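Comunidade de Apoio Bruvano
Casa e Organização > Roupeiros e lavandaria

Cabides de plástico finos sempre enredados: como separar e guardar?

Publicado por Faizal Ismail em 27 de junho de 2026
102 visualizações

Exmos. Senhores,
Sou responsável pelo vestiário da residência Trurkholm, onde os cabides são devolvidos a uma caixa comum no final de cada estadia. Trata-se de cabides de plástico fino, com barra direita e gancho curvo, que se prendem uns nos outros. Ao puxar por um, vem o conjunto inteiro, e já se partiram 6 ganchos este ano. Solicito indicação de um método para os separar sem os danificar e, se possível, de uma forma de arrumação que evite a repetição do problema.
Com os melhores cumprimentos.

Gerkisska
Resposta aceite pelo autor

Recomenda-se não puxar pelos ganchos. O procedimento que adotamos é o seguinte:
Coloque os cabides sobre uma mesa lisa e desimpedida, em pequenas quantidades.
Identifique a peça que se encontra por cima das restantes e siga a respetiva barra com os dedos até à extremidade.
Rode o gancho no sentido da sua própria abertura até o libertar e só depois levante a peça.

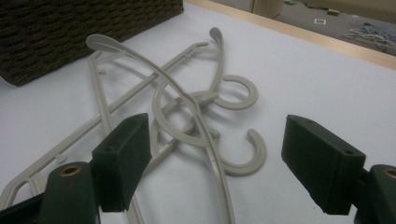 Quando duas peças estiverem presas pelo mesmo ponto, convém segurar uma delas contra o tampo e deslocar apenas a outra. Os cabides já separados devem ser pousados noutro local, com todos os ganchos virados para o mesmo lado. Para a arrumação, sugerimos grupos de dez, atados com uma fita pela zona do gancho e suspensos num varão. A caixa comum deve ser retirada do vestiário.

Tiedemann

Subscrevo a resposta anterior quanto ao varão. Na nossa instituição instalámos 2, um para cabides livres e outro para cabides com roupa. A fita, porém, acaba por se perder.

L. Bruvano

Mais vale comprar cabides de madeira. Os de plástico não duram.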